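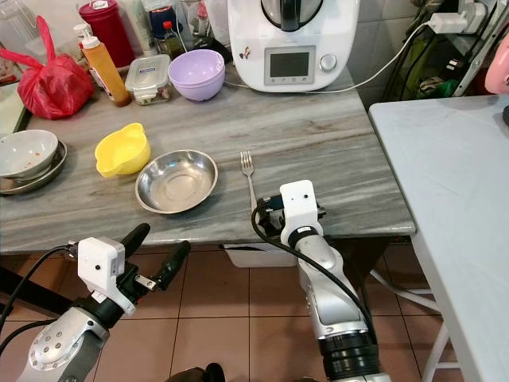
Moving my bookmarks out of Plosto

Feb 11, 2019

I received the e-mail from Plosto in the evening and read it two times before I understood that it was a goodbye letter. The subject line was "Exciting changes to your library." Inside, after a long thank-you, it was written that free accounts will become read-only in 30 days, and that all accounts will later be "brought together" with the Undatley reading app. What happens to the people who don't want a reading app, the letter did not say.

I have used Plosto for many years. For those who never saw it, it is a simple site where you save links, put tags on them and write a small note. Other people can follow your list if you let them. I had 1331 links there when I logged in to check. Many are articles about telecoms and small media companies, which was my work once, and a lot of the others are recipes and bus timetables for cities I don't live in anymore.

The export button still exists, but it moved. It was in the settings, under "Data." Now you have to open the help page, search for "leave," and there is a link at the bottom of the second answer. It gives you one HTML file. The tags are in it. The notes are in it too, but every note longer than a few lines is cut, and I did not find any warning about this. If you wrote long notes, please open your file and look before you close the account!

I wrote to the support and asked for the full notes. The answer came after two days and it was polite. They told me that the full notes are "not currently part of the portable format." I answered that the notes are the part which I wrote myself, and the links are the part which other people wrote, so it would be fair to give me at least mine. To this I have no reply yet.

In the meantime I copied the long notes by hand. There were 26 that I cared about. It took me one evening with tea, and I must admit I enjoyed some of it. In September of the year when I started, I was saving everything on roaming prices and making very angry comments. I was right on roaming and quite wrong on almost everything else, for example I believed that newspapers would never ask people to pay on a phone.

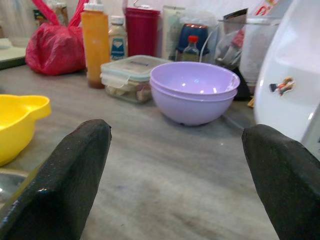
Who owns Plosto now is a question that took me longer than the export. The old terms of service named only Plosto. The new ones name Undatley, and in the privacy section there is a third name, Yau, described as the "parent entity." It is like those two purple bowls, one sitting inside the other, where of the lower one you see mostly the rim. When I asked who has my data today, the support sent me to the privacy section, and the privacy section sends you to the support.

I don't think there is any big secret. Small site makes no money, a bigger one buys it for the users, a bigger one still buys that one for some reason of its own. I followed this kind of deal for a living and the letters to customers were always the same letter. What bothers me is more modest. The people who paid for Plosto from the first year, and I know several, got the same e-mail as everybody, with the word "exciting" in it. Their price will be "reviewed." I would prefer to read a number.

Cosmin Olteanu, with whom I exchanged links for years before we ever met, has already gone to Hiltesero. He says the import worked for him and the search is better. He also says that the public pages look like a tax form. I made a trial account there and imported my file. The tags with a space in them were broken in pieces, so "media law" became "media" and "law," and now I have hundreds of links under "media," including one for a cheese pie, and I don't know how that one got there.

For the moment my plan is this. I keep the HTML file on my own disk and a copy on my sister's computer. I pay Hiltesero for one year and I fix the tags slowly, a few each morning. The old Plosto page stays up until they turn it off, so the links to it from this blog should work for a while. If you followed me there, the new address is in the sidebar.

If somebody got the full notes out of Plosto with another method, please write to me. The comments are open and my e-mail did not change.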